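28 November 2019
2 min read

Shrinkage and colour, cotton jersey, second lot from Keltton. Carrying on from the August sheets. Same method, except the drying, which is now flat on mesh. Tumble drying gave too much scatter between pieces from the same roll.

Swatches cut 200 mm square on the grain and marked with laundry pen at the corners. Conditioned overnight, measured, then washed at 40 with the Brevley powder. The pen faded on the darker swatches and I had to find the marks by angle light. Use thread tacks next time.

Warp direction loses more than weft, as before. The worst piece came down 25 mm over the full 400 mm strip after the second cycle. The squares agree with the strip in direction but the edges curl and I don't trust the last millimetre on any of them.

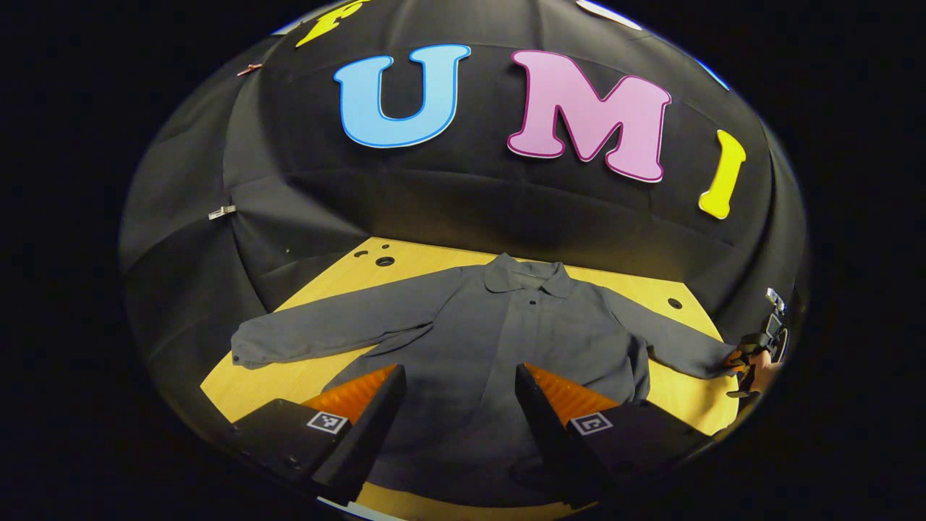
Colour loss is harder to put a number on. The grey scale comparison depends on who is looking and under which lamp — Oğuzhan Tekin graded the charcoal swatches half a step better than I did. We repeated it at the north window and the gap closed. All grading to be done there from now on, before noon.

Altıntaş dye lot bleeds onto the white adjacent strip in the first wash and very little in the second. Truva lot does the reverse, which I can't explain. Possibly the fixative. Have asked for the process sheet.

To do:
- rerun Truva with fresh adjacent fabric
- check the ruler against the steel one
- 2 spare strips in the drawer, unwashed, keep as controls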